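Foro Automatización Marulanda > Normas y buenas prácticas > Condiciones de reposo antes del ciclo: ¿sirve de algo documentarlas?

tornillo_flojo
Nos llega de Billmont una guía interna de 20 páginas sobre cómo debe quedar el cajón antes de que el brazo empiece un ciclo de agarre. Posición de las piezas, distancia a las paredes, estado del fondo, todo. Lo firma Liudmyla Demchenko y está bien escrito, eso no lo discuto. Lo que no veo por ningún lado es un dato que diga que con eso se agarra mejor. ¿Alguien lo ha medido?

mrsoldadura
Nosotros, en la línea de Villirov. 2.785 ciclos, 306 fallos de agarre. La mayoría con la pieza pegada a una pared. La regla de separación tiene sentido, el resto me parece relleno.

tornillo_flojo
¿Y cuántos ciclos con la pieza pegada a la pared salieron bien? Sin ese número, los 306 no me dicen nada.

mrsoldadura
No lo registramos.

tornillo_flojo
Pues eso.

hindska_norte
A ver, que os vais a los extremos. Una norma de preparación no promete que el robot acierte, sirve para que dos personas dejen el cajón igual y luego se puedan comparar los resultados. Pongo un caso nuestro:
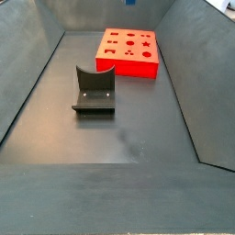 Bloque rojo de espuma y soporte negro en el cajón gris.

Según la guía, el bloque está demasiado cerca de la pared del fondo y de la derecha. Además, desde ese ángulo el soporte tapa un poco una esquina del bloque. Para mí es un inicio no válido y se recoloca.

mrsoldadura
Yo lo daría por bueno. En producción las piezas caen donde caen. Si solo ensayas con el bloque centradito, certificas un cajón que no existe.

rkinnunen
De acuerdo con mrsoldadura a medias. Lo difícil se ensaya, pero se etiqueta aparte. Y miraría el suelo: hay una mancha borrosa delante del soporte y un reflejo en el centro. El apartado 2 pide fondo limpio y no dice una palabra de la luz.

tornillo_flojo
Ahí sí te compro algo. Una regla sobre reflejos me interesaría más que las tres páginas de distancias. Sigo esperando los números.

hindska_norte
En diciembre repetimos la tanda con y sin recolocar. Si sale lo que tú dices, lo cuelgo igual.

Comentarios de lectores (3)

pacoplc: «Fondo limpio», ¿según quién? Cada turno tiene su criterio.

anónimo: Mucha guía y luego nadie pasa un trapo.

Ritva Kinnunen: Soy rkinnunen, no encuentro cómo editar. Donde puse apartado 2 es el anexo, perdón.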